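Le bras d'Undham : un an d'entretien en images

Par Rosario De Luca — avril
Imprimer | Envoyer par e-mail

On m'a demandé une galerie sur l'entretien de notre cellule de manipulation. J'avais prévenu que l'entretien d'un robot se photographie à peu près aussi bien qu'une déclaration d'impôts. On m'a répondu que les lecteurs aimaient les images. Il y en a donc une, et du texte autour pour tenir chaud.

La cellule d'Undham existe en deux exemplaires : la vraie, boulonnée au sol de l'atelier, et sa jumelle simulée, que nous appelons Anach et qui ne fuit jamais. Tout réglage passe d'abord par Anach. Stuart Cropper, qui a hérité des deux, préfère nettement la seconde : on peut y rater une prise 156 fois dans la matinée sans balayer une seule fois.

Le réglage du mois concernait la pince. Après le remplacement des doigts, le point de référence de l'outil était resté celui des anciens, et personne ne s'en était vanté. Sur une boîte en carton, l'écart passe inaperçu. Sur un goulot, beaucoup moins. 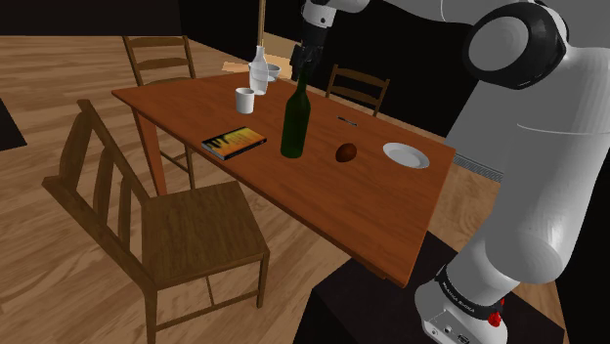 La correction tient en une ligne dans le fichier de configuration. Trouver la ligne a pris deux jours — le fichier en compte 673, dont une bonne part commentée par quelqu'un qui signait « provisoire ». Nous avons ensuite baissé la vitesse d'approche à 30 % et relancé la série complète avec la bouteille verte, le plus mauvais caractère du lot. Tant que le bras la serre par le col, le moindre défaut d'alignement se paie au moment de la reposer.

Reste le bras réel, à qui il faut bien rendre visite. Contrôle du serrage au socle, examen des câbles à chaque articulation, nettoyage des doigts à l'alcool, essai de l'arrêt d'urgence. Le jeu de l'articulation 6 se mesure à froid, avant le café, sinon Stuart trouve des valeurs optimistes. Le comparateur est un vieux Leitner dont la notice a disparu lors du déménagement d'Umiddale, avec la clé dynamométrique et, semble-t-il, la bonne humeur du service.

Après chaque intervention, on reporte les décalages mesurés dans Anach, on rejoue la série, on compare. Si les deux cellules sont d'accord, on signe la fiche. Si elles ne le sont pas, on accuse la calibration, puis le logiciel, puis l'équipe du soir. Dans cet ordre, question de politesse.

Imprimer | Envoyer par e-mail

Commentaires

Maintenance_59 : Même histoire chez nous après un changement de doigts. Maintenant on colle une étiquette sur la pince avec les cotes de l'outil. C'est laid, mais ça se lit.

Odile : Une galerie d'une seule image, il fallait oser. À quand la suite ?

S. Cropper : Je conteste la remarque sur le café. Les valeurs étaient bonnes, c'est le support magnétique qui glissait.

Rosario De Luca : Pour Odile : dès que la fiche de l'articulation 6 sera signée. Pour Stuart : le support magnétique est neuf.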